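**Spending the kit money, part two**

Thank you to everyone who wrote in after my grumble about quotes! I've now got the Zeltden one back, and it's kinder than I feared, although the delivery charge made me put my tea down. Two arms, a table and the mounts come in under our limit. Gripper fingers don't, because they're priced as spares (£59 a pair, and I want 6 pairs before we open the Bimthorpe room in June).
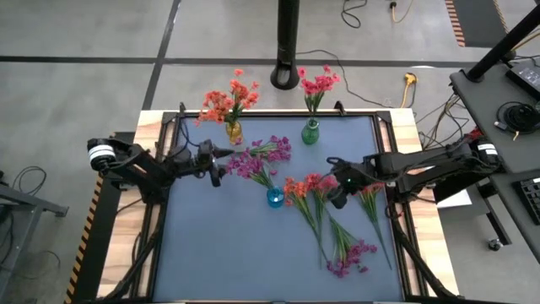

Then there's the boring stuff, which I left out of last year's budget completely and regretted by spring. Cables, a decent stand, floor tape, a desk for the keyboard. I've put £490 against all that and I suspect Wojcik will still ring me asking for more extension leads. Zirnora do a bundle, but it ties you in for 7 months of support and I'd sooner buy as we go.
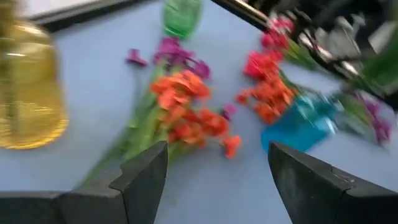 Props get their own line this time, and I'm going to defend it. Flower arranging is a lovely job for a pair of arms, but you do need things to arrange, and I'd like enough for a second set in the cupboard. So it's artificial flowers in orange and purple, plus coloured glass vases, a yellow, a green and a turquoise at the very least. Glass is the bit I keep dithering over – do we buy doubles now, or wait and see?

If you've got a view on that, or a cheap source of vases, drop me a line before I send the order off. I'm still waiting on a price for the spare mats.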